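Rillard bedroom subset

Hand-held gripper recordings of work with dark clothing and fabric on a bed, for training robot policies from human demonstrations. Part of the Kisura home tasks collection. Maintained by Suqin Qian. Last edited 2025-07-31.

How the data was collected

The operator holds the gripper by hand and does the task at normal speed. A wide-angle camera on the tool records video, and finger opening is logged alongside it. No robot arm is used at this stage - the arm only comes in at replay.

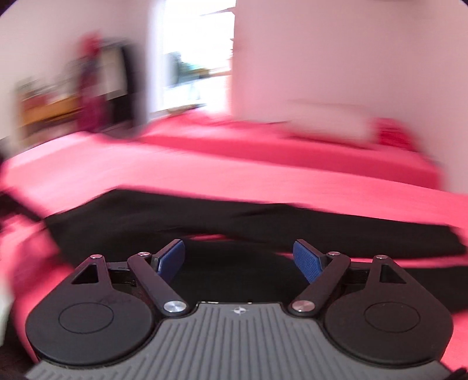

Open fingers, black fabric across the near part of the bed.

Fast moves between grasps are kept in the recordings. Expect motion blur in these parts, mostly in the background. Pose tracking can drift when the bedding takes up most of the view, so check the tracking flag before using an episode.

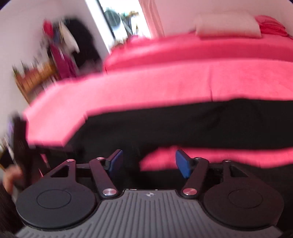
Blue finger pads apart, with pink and black fabric ahead.

Labels

Each episode has a task string and 3 phase labels: approach, grasp, release. Phases were marked by hand by 2 annotators using Briteo. Where they disagreed, both marks are kept in the notes field.

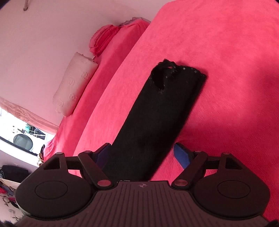

Long black piece on the plush blanket, near end between the fingers.

Known issues

Black fabric against the black finger housings is hard to segment. The blue pads are a better cue for where the fingers are. Folds in dark knit fabric show up poorly, and depth estimates there should not be trusted.

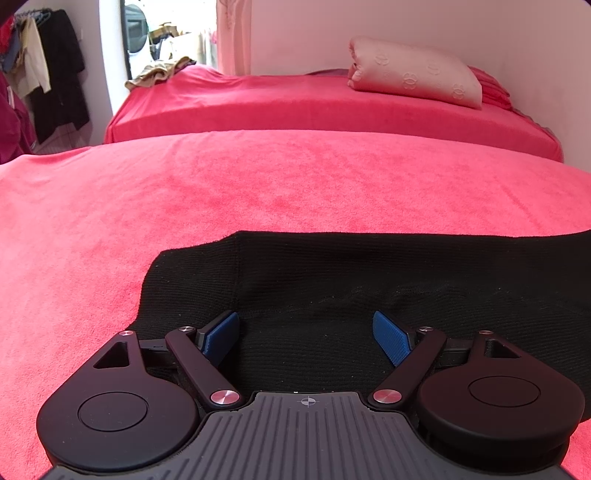 Loading

Use the Aliyu loader, version 2 or later. Older versions read the finger opening in the wrong units. Set the blur filter to off if you want the full episodes, and split by episode, never by single images.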